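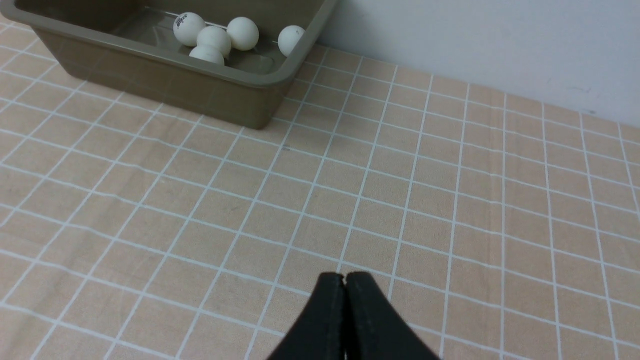
A plastic tub on a table with a pattern of square tiles.

Why Do Table Tennis Balls Roll Away?

Put a table tennis ball on a table and let go. Sometimes it stays where you left it. Often it starts to roll, and a moment later you hear it bouncing on the floor. Why is it so hard to keep one still?

The answer starts with its shape. A ball is round all over, so only a very small part of it touches the table at any time. A book lies on its whole cover. A ball rests on a spot smaller than your fingernail. It takes very little to tip it off that spot and onto the next one, and that is all rolling is.

Weight matters too. A table tennis ball is made of thin plastic with air inside. It weighs less than 3 grams. A puff of breath can move it, and so can a bump to the table leg. A marble is much smaller, but it is solid glass and can weigh more than the ball does.

Then there is the table. Most tables look flat, but many of them slope a tiny bit. A cup won't slide down a slope that small. The bottom of the cup rubs against the table, and this rubbing, called friction, holds it in place. A ball doesn't have to slide. It can roll, and rolling takes a much smaller push.

What a Tub Does

A tub or a tray fixes the problem with its walls. The balls inside can still roll, but only until they meet a side or another ball.

Look at where the balls stop. A few often end up touching, and one or two may sit off by themselves. If the bottom of the tub is flat and level, a ball can come to rest almost anywhere on it. If you tilt the tub, the balls all run to the low side. 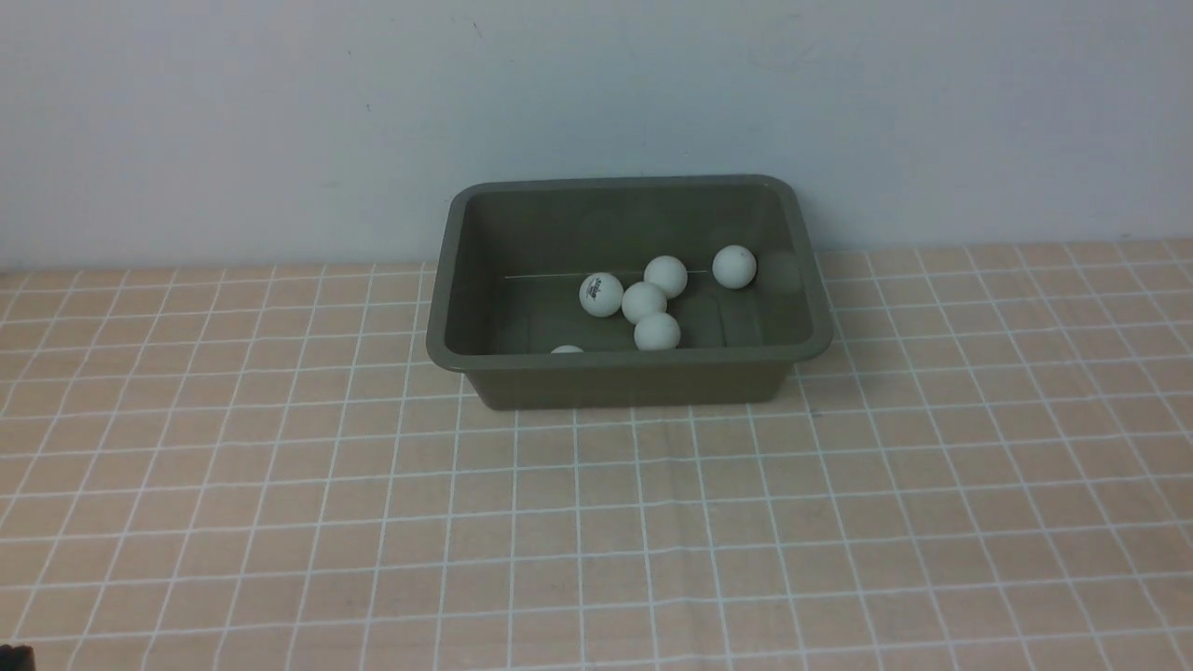 Walls don't have to be tall to work. A slow ball will not climb even a low one. A ball that drops in from high up is different — it can bounce right back out. When you put balls away, lower your hand into the tub before you let go.

Balls also leave gaps when they are packed together. You can fill a tub to the top and there will still be air between them, because round shapes can't fit together the way blocks do. Blocks and square tiles can cover a surface with no spaces left over. Balls never can.

Try It Yourself

You need a table tennis ball, a plastic tub and a table.

Set the ball on the table and let go gently. Does it roll? Try it in a different place. If it goes the same way each time, the table probably slopes that way.

Now put the ball in the tub. Slide a thin book under one end of the tub and watch which way the ball goes. Move the book to the other end and try again.

When you are done, check the floor for balls. They are easy to step on, and they crack.

22 comments
507 shares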